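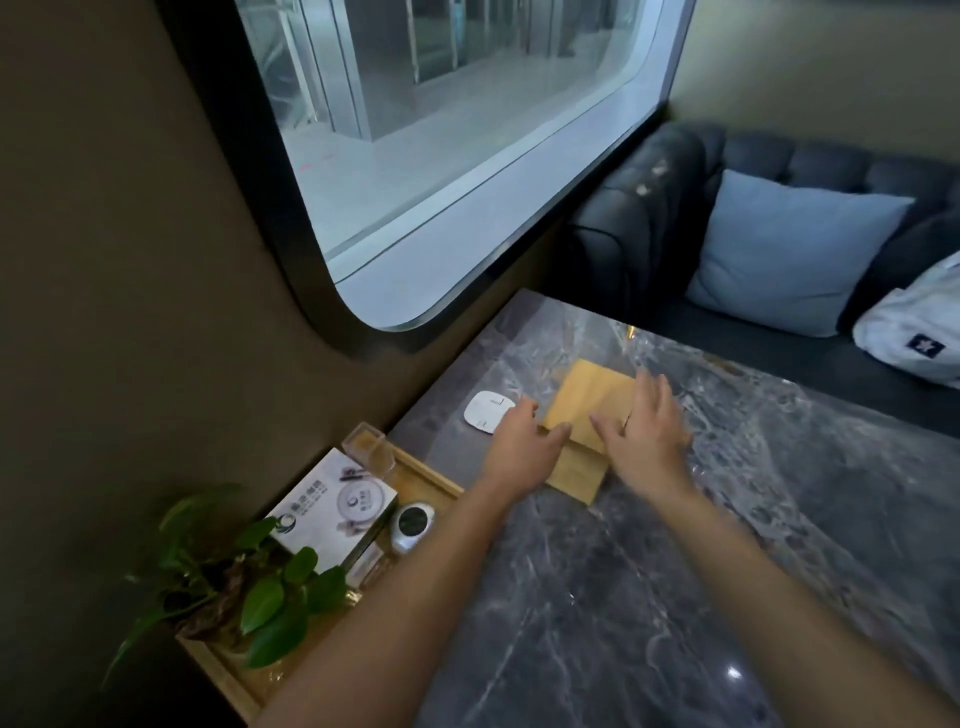
Khanyisile Visser reckons I've got kinship care all wrong, and that grandparents who step in don't want paying, they want leaving alone. Well, some do!

2 min read

I've had a fair few chats with grans and uncles in Prilside since April, and most of them would happily take the money (school shoes, bigger car, the lot). A foster carer there gets an allowance. A gran doing the same job gets a leaflet.
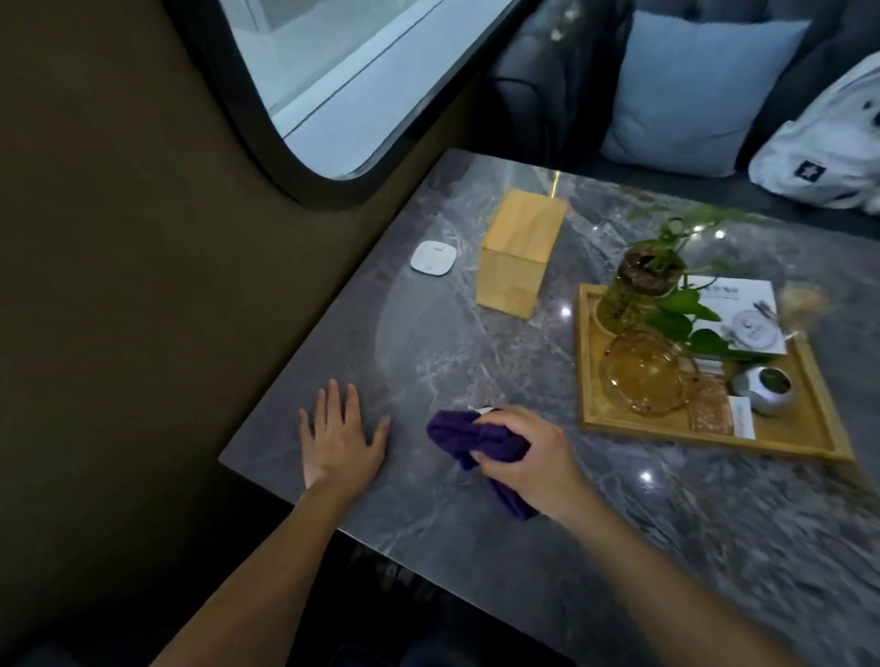
A purple cloth and a wooden tray on a marble-patterned tabletop.

I'd pay both the same and let anyone who hates forms say no thanks. Khanyisile can write in again if she likes.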